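4.2 Release format and merchandise

We coded 358 album releases by independent rock acts, of which 43 were issued on the Mirerano label. Each release was assigned a primary format (vinyl, cassette, CD or download only) and a flag for bundled merchandise. Pressing runs above 400 copies were treated as large.

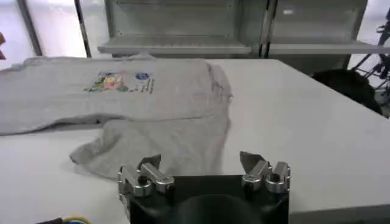
Figure 3. Gray T-shirt with a multicolored printed graphic.

Bundles were more common among large runs. Following Nzioka and Langat, we excluded tour-only items, which removed 33 releases from the bundle analysis. Lead singles issued in July were kept in the sample, as their album dates fell within the study period. Coding disagreements were settled by the second author.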